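**Nisbet Toy and Book Library: progress report to the Anach Community Fund**

Wed 8 January

The library has now been open for four months in its new rooms on Brutport Road. Membership stands at 340 families, up from 9 streets' worth of flyers and one notice in the school newsletter. Loans to the end of the period came to 2,026.

Saturday mornings are still our busiest time. Ewan Dow has moved the returns desk closer to the door, and the queue no longer blocks the picture books.

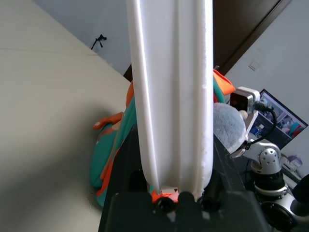
*Teal and orange plush toy.*

Spending is on budget except for shelving. The first supplier couldn't deliver before the holidays, so Rianne De Smet ordered from Virska at a slightly higher price. We covered the difference from the printing line and aren't asking for more.

The catalogue is behind. Puzzles and board games are done, but the soft toys and dress-ups are still on paper cards. Leonidas Karagiannis will work through them on Tuesday evenings. The late fee has been dropped, and returns haven't slowed.
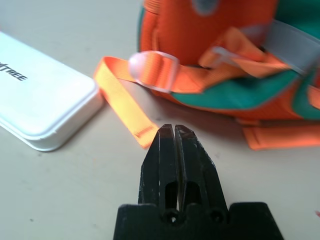 *Orange and teal, on the tabletop.*

Still to do before the April report:

- finish the catalogue
- fix the heater in the back room (landlord has been told twice)
- train a second person on the loans software
- settle winter hours with Magnus Ritchie

The second instalment can go to the same account as the first.

Fergus MacKinnon
Coordinator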